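Notebook, May, bench side
Bottles and the white desk

Started 8.40. Purpose of today: settle which bottles stay on the white desk and which go back to the store cupboard, and write down the layout so that Panagiotis and I stop moving each other's things.

The desk top is glossy and marks easily. Wiped down with a damp cloth, then dry. The thin streak near the middle did not shift with plain water, nor with a drop of Menon cleaner on a tissue. Left it. Do not use the scouring pad on it.

The right end, where the front edge curves in and the top gets shallower, is the awkward part. Anything wide-based sits too near the edge there. Proposed rule: upright narrow bottles only at that end, caps on, nothing stacked. Trays and the balance stay on the deep section.

Slip test. Flat-bottomed bottle, part filled, 756 g gross on the bench balance, pulled sideways by a thread at base height with the spring gauge. Slid cleanly on the dry surface and did not tip. Repeated with the thread just under the cap: tipped at the first pull, before any sliding. Same on the second run. So for tall bottles, handle low or support the base. Thin rubber mat (Jellon, offcut) stopped the sliding but made tipping worse in the high pull. Mat not adopted.

Caps. Screw caps to be hand tight only. Two of the older ones had been done up hard enough to need the strap wrench, and one thread is now crossed. Binned the cap, decanted the contents, relabelled as 113. Zdenka Radulović has the spare caps in the drawer marked Flameo, which has had no Flameo parts in it for a long time. Relabel the drawer.

Clear plastic is acceptable for daily use as the level can be read, though with dark liquid the far side of the label cannot. 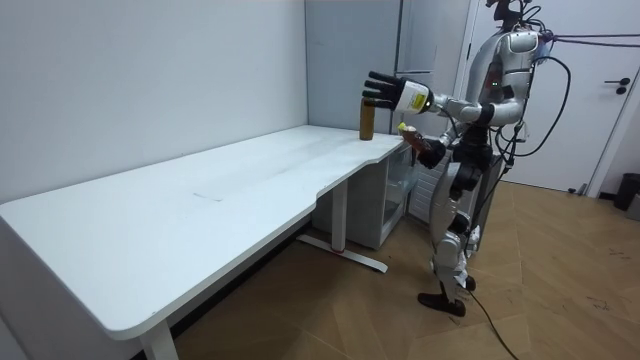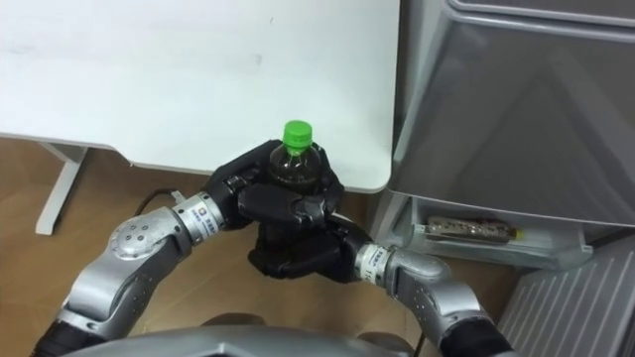
Remaining: the store cupboard list is out of date. It still gives the Grosidville order as pending and has the top shelf down as free, when it is full of empties. Panagiotis Gashi to check the shelf against the list and strike out anything we no longer hold. Labels to carry contents, date opened and initials, in pencil on the matt tape. Marker pen smears on the shiny sort.

Also need a drip tray for the shallow end, no deeper front to back than the desk is there. Measure before ordering. The last one overhung and had to go back.

Stopped 12.15. Balance covered, cloths hung up, spring gauge back in its box.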